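**December, workshop notebook – dye vat 2, Cimbridge green**

Third go at the green. The Clellivgate water is harder than what we had at Dondton and the blue half of the recipe sulks in it. Wound off 526 g of the Petek wool, scoured it, left it to soak over lunch. Mordant as before. Split into skeins and put the first lot in at 2 pm, with the pan at 73 degrees, where it stayed for once.

Yellow bath first, then the blue on top. The yellow was lovely. I should have stopped there and called it a commission.

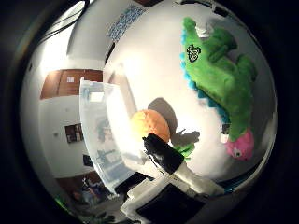
The blue overdye went in at 200 ml and gave a sort of pond colour. Another 200 ml and it moved to wine bottle, which the customer has already turned down twice. She wants bright – as bright as the green of the plush dragon, and I suspect she'd take the turquoise of its spikes as well if I offered. Wool has its own views on this. Next lot gets half the blue and a longer yellow, almost 500 ml of it.

Skeins on the back rail, labelled in pencil. The pen ran last time.

To do: order more alum, descale the kettle, find the lid of the small pan.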